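Search this site Go

Sorting cans with two arms: step 4, the bins

The Vindumell guide claims 400 clean picks before you touch anything. I doubt it. Set up your own test in the shared workshop before believing a word.

1. Use soft-sided felt bins with dark bottoms. Hard tubs are easier, and they teach you little.
2. Put crushed cans in one bin. Leave a bottle on the table as a distraction.
3. Keep the emergency stop where your hand already is.
4. Run each arm alone first, at the slowest speed Primico allows — then both.

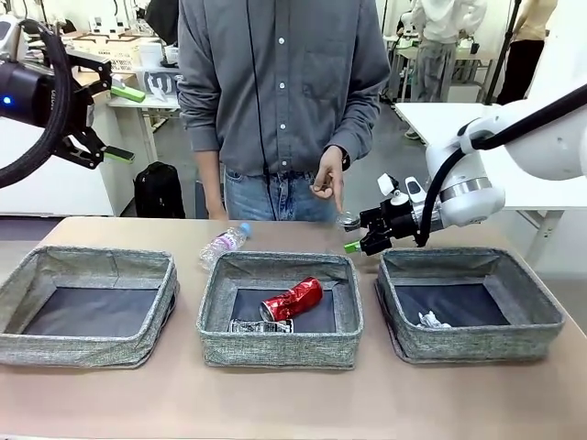
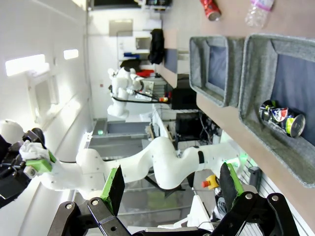 Bins and grippers, different moments.

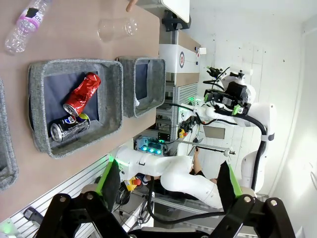
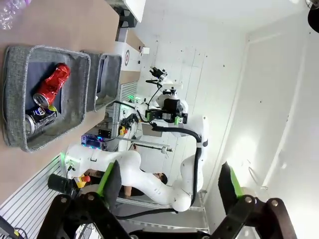
5. Log every miss, including the ones you nudged. My January log has 17 misses in one evening, and the software scored 2 of them as picks.
6. Check finger pads for wear before blaming the code.

Osden sells a calibration mat for this. I went back to masking tape and got the same numbers.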